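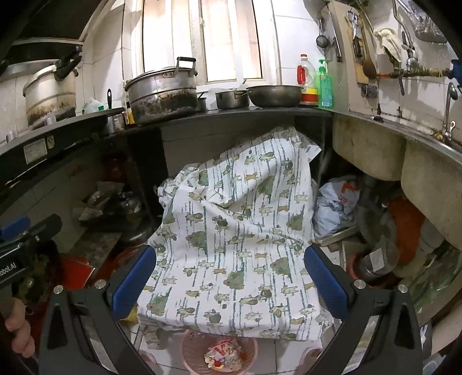

Kitchen users meeting, Clevlow House, October
Started 6:40 pm, ground floor. Quorate. Minutes taken in a hurry, corrections to the office please.

1. Last minutes
Agreed. One fix: the key deposit is 40, not 100.

2. Pots
Long talk. Big stock pot and the tall steamer both black on the outside, some feel this is normal for pots that size, some don't. Nobody wants to throw them out. Steamer still fine inside per the Thursday-style soup group (they asked to be called "the soup group" from now on, noted).
Agreed: scrub both before the end of the month. Steel wool and paste to be bought, out of the kitchen float. No steel wool on the frying pan.
Small pots and saucepan to go back on the shelf after use. Not along the back of the counter. This was also agreed in spring.
Question whether we need a second stock pot. Larow has them at trade price, we would have to open an account. Left for now.

3. Under the counter
The cloth with the fish and turtles. Two people like it, one says it gets splashed and smells of onion. Proposal to fit a proper door, quote from Zamani is 2,000 for the whole run of units, too much. Cloth stays. To be washed monthly and rehung straight. If anyone has a spare curtain wire bring it.
Things stored behind there need a label with the group name. Unlabeled stuff goes in the hall cupboard, then out.

4. Trash
Pink basket is for dry wrappers only. No food scraps, no tea bags. Anything wet ends up on the tile. Whoever locks up empties it, even if its only half full.
Request for a bin with a lid. Agreed in principal, cap of 31. Has to fit under the counter, measure first!!

5. Counter and window wall
Condiments: each group keeps its own, date on the lid. Open bottles with no date get tossed at the month end clean. Plastic bags off the counter when you leave.
Wall tiles behind the stove want degreasing. Cerkska spray worked well on the hood last time, get the same again, not the lemon one.
Window to be opened when the big pots are on. Reminder sign to go up, laminated this time.

6. Clean day
Date to be set by email. Morning start, 9:30, done by lunch. Order of work: everything off the counter, pots outside to scrub, then tiles, counter, floor last. Bring gloves. Lunch is whatever is in the freezer.

7. AOB
- Left front burner slow to light. Office to call the gas people, do not use matches.
- Tea towels going missing again. Please return, washed or not.
- Soup group wants the kitchen one extra evening in December. No objection, put it on the wall calender.
- Sink plug found, was in the cutlery drawer.

Closed 7:55 pm. Next meeting same time next month, same room, agenda items to the office the week before.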